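Section 6. Open-Day Demonstration: Folding on the Bed

Print this section | E-mail this section

Haden Hand-Held Gripper, Set-Up and Visitor Guide

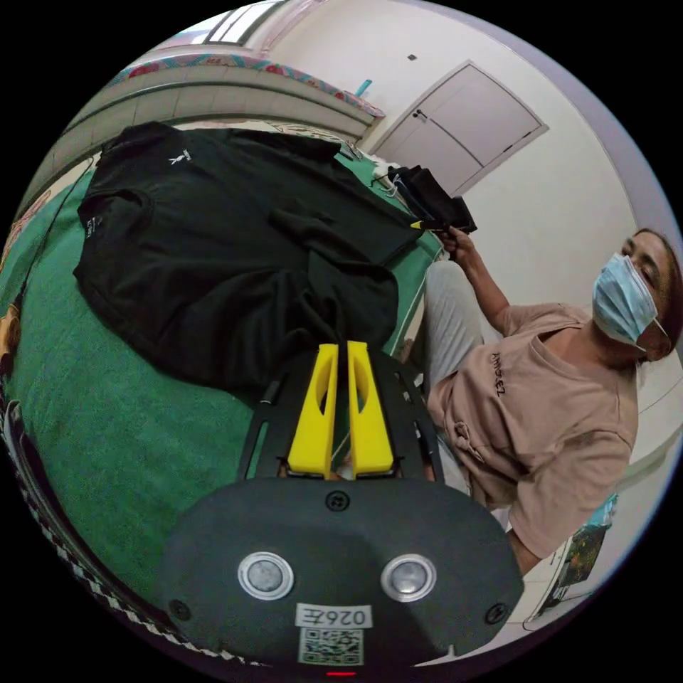

Fig. 6-1. Folding station at the bed. Gripper in front of a black garment; second person at the right side of the bed.

6.1 Who should read this

This section is for the person running the folding station on an open day. It assumes you have already charged the gripper and done the finger check in Section 3. If you skipped Section 3, go back. Visitors will wait five minutes without complaint, but they will remember a finger that sticks.

I wrote most of this after the December open day at Holtdale, where I ran the station for one full afternoon and watched someone else run it for another. The earlier draft promised that "guests will experience the future of household help." I took that line out. Guests will see a person hold a tool and fold a shirt with it. If you describe it as anything grander, somebody in the second row will ask why the shirt took so long, and they will be right to ask.

6.2 What the demonstration shows, and what it does not

The gripper is held and moved by a person. It has no arm of its own and makes no decisions. The recording of that person's work is meant to be used later for training a robot. Whether that training pays off is a separate matter, and the station cannot prove it either way.

You may tell visitors:
- that a person does the folding
- that the work is recorded
- that the fingers open and close under the operator's control

You may not tell visitors:
- that a robot has learned to fold from this station, unless you have the test results in your hand
- that the gripper is "almost autonomous"
- any date by which a home robot will be on sale

NOTE: The Drarkeo sales sheet, which is sometimes left on the welcome table, says a trained arm folds "any garment." I have asked for the tests behind that claim and have not received them. Please keep the sheet away from this station.

6.3 What you need

- One hand-held gripper with both fingers fitted
- A bed with a plain, solid-color cover
- Two or more dark garments with long sleeves
- One light garment, kept in reserve
- One helper
- Wipes for the fingers
- The sign-in sheet and the recording notice

A table also works, and is easier on the back. The bed draws more questions because it looks like a place where people really fold clothes. It is also softer, and soft surfaces are where the trouble starts (see 6.7).

6.4 Preparing the bed

1. Pull the cover tight on the side where you will stand. A wrinkle under a garment gets picked up along with the garment more often than you would expect.

2. Take phones, keys and cups off the bed.

3. Move pillows to the head of the bed. Leave them there. Do not use them to prop up a garment.

4. Lay the first garment down with the collar away from you. Smooth it once by hand. Smoothing it five times and then letting the tool do one easy fold is stage magic, and visitors notice.

5. Decide where the second garment will wait. The head of the bed is a good spot, within the helper's reach and out of yours.

CAUTION: Do not let visitors sit on the bed during a run. The surface shifts under their weight and the garment goes with it.

6.5 Preparing the gripper

1. Switch on and wait for the status light. If it does not come on, charge the gripper and use the spare.

2. Read the label on the housing and write the number on the log sheet. Do this each time you change units. At Holtdale we mixed up two grippers before lunch, and the morning's log was useless.

3. Open and close the fingers slowly, then quickly. Both should move smoothly and meet along their length.

4. Check the screws at the finger mount. Finger-tight is not tight enough. Use the small key in the case.

5. Wipe the fingers. Lint builds up inside the cut-outs and along the tips.

6. Start a short test recording, stop it, and play it back. Check that both fingertips and the working area can be seen. A recording you have not looked at should be treated as a recording you do not have.

CAUTION: Keep hair, cords and necklaces away from the finger mount while the gripper is switched on.

6.6 Running the demonstration

Allow 11 minutes per group, including questions. The printed schedule from Dalsgaard allows less. Ignore it. That schedule was drawn up for a video, and a video has no visitors in it.

Groups should be no larger than 14. Past that size the people at the back see only shoulders, and they start talking.

1. Read out the recording notice before anything else. Anyone who does not wish to be recorded should stand behind the operator.

2. Ask the helper to take a place at the side of the bed. The helper may sit. The helper's job is to bring garments forward, and to move finished ones out of the way.

3. Start the recording. Say aloud that you have started.

4. Bring the fingertips to the edge of the garment at a low angle. Do not stab downward. The tips should slide under the fabric with one on each side of the edge.

5. Close, wait a moment, and lift by a hand's width. If you have caught the cover too, open, lower and try again in full view of the group.

6. Carry the edge across in one even motion and set it down before you open the fingers. Opening early makes the sleeve fall where it likes.

7. Fold the sleeves in first, then bring the lower part up.

8. Let the garment lie as it fell. Do not tidy it by hand until the recording has stopped.

9. Stop the recording and say that you have stopped.

10. Log the run as good, partial or failed. A sleeve that is tucked in but bunched is a partial. I have seen it logged as good too many times, usually by people who were in a hurry to get to the coffee.

NOTE: Failed runs stay in the log. At Holtdale, a visitor named Rosângela Batista asked to see the failed ones and spent longer on those than on anything else we had. She had worked in a hotel laundry. Her view was that our slow part, getting hold of a single layer, was the slow part for new staff as well. It was the most useful remark of the day, and we would have missed it with a cleaned-up log.

6.7 Common problems

Fingers pick up the cover with the garment.
Pull the cover tighter, and come in at a lower angle. If it keeps happening, change to a smooth cover. Fuzzy covers cling.

Fingers close on nothing.
The tips are too high. Rest them lightly on the surface before closing.

The garment slides away.
You are pushing with the fingers closed. Back off, open, and approach from a fresh edge.

Dark fabric is hard to make out in the playback.
Black on a dark cover loses its folds and edges. Change the cover first. If you have no other cover, bring out the light garment and note the change in the log.

Glare from a window.
Draw the curtain halfway or move to the other side of the bed. Do not add a desk lamp. We tried one, and all it did was move the problem.

The helper's hand is in the working area.
Stop and reset. The helper should handle the waiting garment only, and should keep clear of the one being folded. Agree on a word beforehand. "Clear" is fine.

6.8 Questions visitors ask

Most groups ask the same things. Short, plain replies work best.

On speed: the tool is slower than bare hands. Say so.

On jobs: you are not qualified to predict this, and neither am I. Offer the contact card.

On cost: give the list price of the gripper only. Do not estimate the price of a robot that has not been built.

On how many recordings are needed: the project target is 2000 for this task. Add that the target is a guess made at a planning meeting. We finished the Holtdale open day with roughly 70, partials included, which should give visitors a fair idea of the distance left to go.

On privacy: the recording takes in the room and anyone standing in it. Point to the notice, and take down the details of any visitor who wants a recording deleted. Pass them on the same day.

6.9 Letting visitors try

Optional. I am not convinced it is worth the time, but people enjoy it and it quiets the ones who think it looks easy.

1. Stop all recording first. Visitor attempts are not to be mixed with logged runs.

2. Hand over the gripper with the fingers open.

3. Ask for one fold of one sleeve, no more.

4. Stay within arm's reach. The tool is front-heavy and people tend to dip it.

5. Take it back, wipe the fingers and grips, and repeat the finger check from 6.5 before the next group.

CAUTION: Children may hold the gripper only with an adult's hand on it as well.

6.10 Closing the station

1. Switch off and pack each gripper in its own case, fingers open.

2. Copy the recordings and compare the number of files with the log. If they differ, write down the difference. Do not adjust the log to match.

3. Put the garments in the wash bag. By the end of the day they have been on the floor at least once.

4. Send the log to the address below, with remarks. Complaints about this section can go in the same message; the steps in 6.6 have been changed twice that way already.

Shares: 11 | Comments: 0

Contact: Haden user guides desk | © Haden. All rights reserved. | Back to top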